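Kurnance Packaging Study: Flat Carton Blanks and Crease Behavior
Project report, Group 5
Authors: Kai-wen Lu, Morag Tennant
2 October 2022

## 1. Purpose

The packing bench at Kurnance uses one-piece cardboard cartons that arrive flat and are folded by hand. The project looked at how the blank should be laid out before folding, and whether the order of folds affects how square the finished carton is. Glue and tape were left out of the study.

## 2. Material

All cartons came from one batch of 3,940 blanks supplied by Munska. The blanks are plain brown and were stored flat for 60 days before use. We drew 735 blanks from the batch. Blanks with crushed edges stayed in the sample, because the packers do not sort them out either.

## 3. Flaps and creases

A flap turns on its crease line. If the crease is shallow, the board bends beside the line and the flap stands at a slant. Folded layers also hold a gap between them until they are pressed together. Seen from very close, edges and gaps are easier to judge than the printed fold plan suggests, but the crease itself can be hard to find.

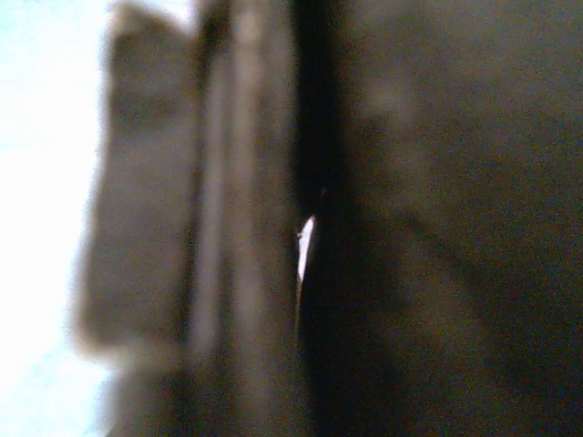
Bernadette Strickland objected at the May review that gap width says little on its own, and that the angle of the flap should be recorded first, with the gap taken only after the flap had been pressed and let go. We changed the record sheet to match. Blanks folded before the change were left out of the angle results and kept in the timing results.

## 4. Layout before folding

The blank is opened fully on a light, level surface. The largest panel goes in the middle. The long narrow flap is placed on the near side and the creased upper panel on the far side. A small rotation of the blank is allowed.

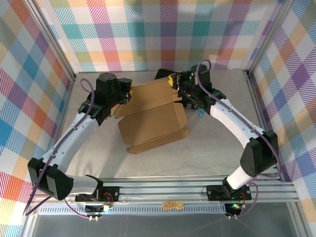 The side flaps are raised first, then the far panel, then the near flap. With the near flap first, its end tabs tend to catch under the side flaps and have to be pulled free, which bends the tab root.

## 5. Results

- Side flaps first gave squarer corners than near flap first.
- Rotation of the blank had no effect we could measure.
- Pre-bending each crease once reduced the slant of the flaps.
- Tab damage occurred mostly at the rounded tabs.

## 6. Open points

Humidity was not controlled. Ute Meinecke has offered the use of the climate cabinet for a second run, and the record sheet for it is in Appendix B.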